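Distlow will be without captain Keith Yeoman for the first 2 months of the new season after the midfielder had surgery on his left ankle, head coach Norbert Hegyi confirmed on July 26, 2024.

Yeoman went down late in the second half of the club's closed-door friendly against Vurkden and left the field on a stretcher. Scans the next morning showed ligament damage, and the operation was carried out at a clinic near the club's training ground.

"The surgeon was happy with it, and Keith is already back home with his family," Hegyi said. "We won't rush him. He has played through pain for this club plenty of times and I don't want him doing that again."

The 31-year-old has made 405 appearances for Distlow in all competitions and has worn the armband since the club won promotion. He signed a one-year extension in April that keeps him under contract through the end of the season. 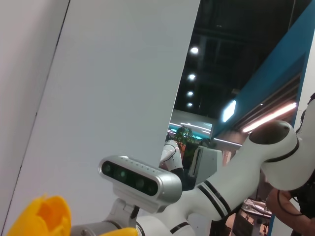
Andor Kozma will captain the side while Yeoman is out. The center back joined from Beka as a teenager and turned 26 this month. He led the team in the second friendly of the summer, a goalless draw, and Hegyi said the decision did not take long.

"Andor talks all game, every game," the coach said. "The younger players listen to him. I told him on the bus and he just nodded and went back to his phone."

Who fills the gap in midfield is less clear. Abenezer Alemayehu played there for most of last season's cup run but has been used on the right wing in training this month. Charoen Sombatkul, signed on a free transfer in the spring, is the more natural replacement, although he missed the first week of camp with a hamstring strain and has yet to play a full match for his new club.

Hegyi said Sombatkul would get at least a half in the final warm-up game, which is at home to Vurkden's reserves. He did not rule out bringing in another midfielder before the transfer window closes.

"If the right one is there, we'll look," he said. "I'm not going to sign a player just to have a body."

Distlow open their league campaign away to Beka. Yeoman is expected to travel with the squad.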